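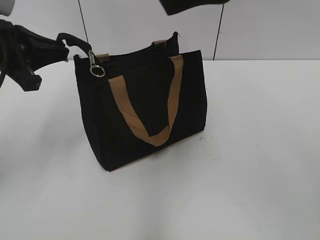 Figure 2. Black tote bag with a tan handle strap.

4.2 What people carry, and why they keep carrying it

I came into this study pretty sure that shoppers in Olville forgot their reusable bags because they didn't care much. Well, I was wrong, and the diaries told me so within a week! We had 175 households sign up and 115 of them stuck with the diary through the end of August, writing down every trip to the store and whatever they brought their stuff home in (one lady used a pillowcase, twice). That gave us 2670 usable trips, which Áine Hanrahan and I coded separately and then argued over for most of a month.

The big surprise for me was the car trunk. People who kept bags there remembered them less often than people who hung one by the front door, and I'd have bet money on the opposite.

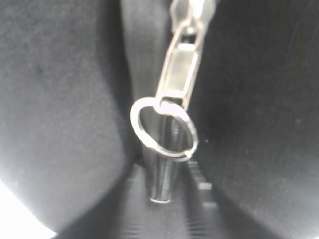

Walkers did better than drivers on nearly every measure, even on big weekly shops. Declan Daly thinks it's mostly trip size, and he may be right -- walkers do buy less at once -- but the gap was still there when we compared only the small trips. I lean toward habit. A bag by the door gets grabbed along with the keys, and you don't have to walk back across a parking lot for it.

We also asked folks in Rutmont the same questions by phone, and their answers were messier. Lots of "usually" and "I try to." I'd trust the diaries over those any day.
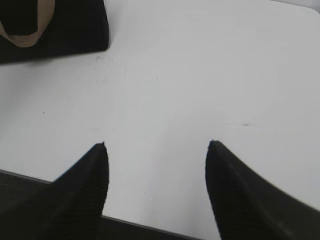
4.3 Trips with children along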